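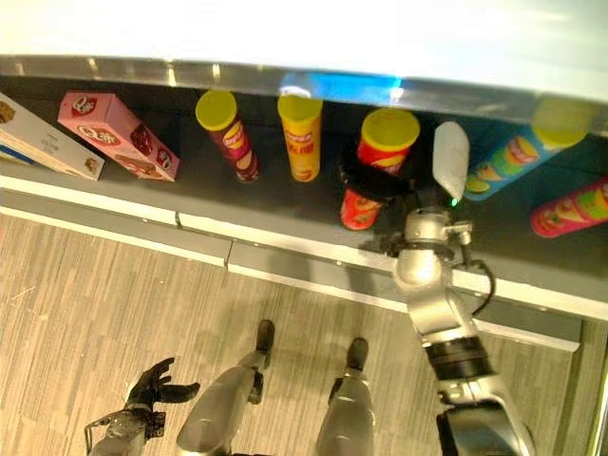 Snack level, chip canisters with yellow lids, the blue one on its side.

Sunday, December 15, 2019
Clurdale, back bay, grey unit. LR writing, Gion in and out.

Restock order trial again. Gion's claim is that if you face the cylinders first and the boxes last, a messed-up shelf goes back together faster than working left to right. I still don't buy it. His September numbers came off a flat shelf with everything already standing, and that is not a shelf anyone has ever had to tidy.

Start condition: mixed, some upright and some lying down, boxes at angles. Left it like that on purpose. Burgi wanted the start positions taped out so both methods get the same mess. Fair point, and I should have done it. Will tape next time if the tape doesn't lift the grey finish. It did on the old Hofstetter unit and we were picking at it with a thumbnail for a week.

Notes on the canisters. A can on its side only stays put because the shelf is level, and I'm not convinced ours is. Put the spirit level across it before lunch, bubble just touching the line toward the back. Ingrid says that's within tolerance. Tolerance of what, she didn't say. Shimmed the left foot with card for now.

Facing: logo out, lid clean, front of can 9 mm back from the shelf lip. The 9 mm is from the Truvitz planogram sheet and I can't find any reasoning behind it. With round cans you are eyeballing the front of a curve anyway. I tried it with a strip of cardboard as a gauge and the gauge took longer than the cans.
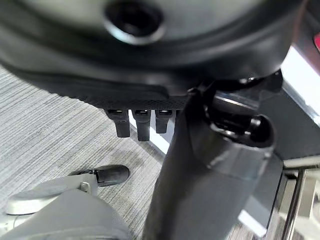
Should cans that have been lying down go back in the same slot?
Put them back by flavour and ignore where they were found. Check the lid is seated first, and pull anything with a dented rim.

(That one was from Guðlaug, who is writing the one-page sheet for the weekend crew. I've asked her to keep it to one page. The last "one-page sheet" had an appendix.)

Boxes. The pink snack box is the pest of this shelf. It will stand at an angle next to anything round because there is nothing flat to square it to. Under Gion's order it goes in last, against a can, so of course it twists. Left to right, it gets squared to the box beside it and behaves. That alone might cancel out whatever time he's saving on the cylinders. He says put a divider in. A divider is a different trial.

Timing so far, one person, hands only, same shelf:
left to right, 70 seconds
cylinders first, 61 seconds

So a 9 second gap in his favour, on one run each, done by Gion, who knows which one he wants to win. I've written it down and I'm not drawing a line through it, but it isn't a result. I want 6 runs each way with Burgi or Ingrid doing them and somebody else on the watch.

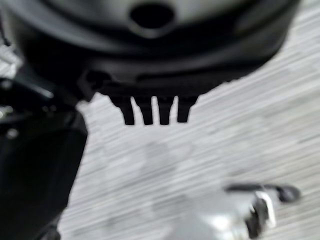

Close-up, four black prongs under the rounded housing.

Price strips. The Arnik strips still creep sideways in the channel when a can knocks the lip. Clipped them at both ends. Ask Ingrid whether the narrower ones ever got ordered, I've heard "on the way" twice.

Pop and drinks. Different problem altogether. Green bottles read as one block of colour, so if one is turned the wrong way you don't notice until you're bent down in front of it. I turned one backward, said nothing, and Burgi walked past it all morning. Ingrid caught it from the end of the bay, which I'd have said was impossible, so maybe it's the angle of the light.
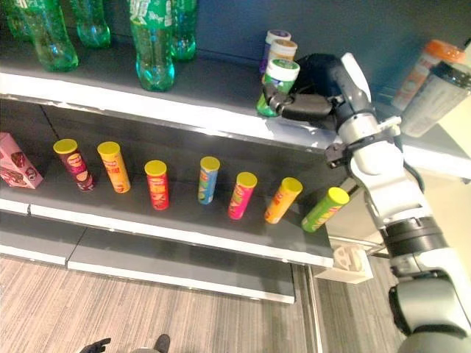
The small round tubs are worse than the bottles, to my mind. They are light, they sit back out of reach, and pulling one forward tends to drag its neighbour. The sheet says "bring to front in pairs". Tried it. You need both hands, and then there's nothing left to steady the ones behind. I'd strike the line. Guðlaug wants to keep it until someone has a better wording.

Shelf depth might be the real culprit. If we pack out the back 26 mm with foam the tubs can't wander, and it costs nothing to try. Offcuts are under the bench, grey bag.

To do
tape start positions (test on the underside first)
foam at back of tub row
redo level with the long one, the short one is suspect
Gion to stop calling it "the method" on the whiteboard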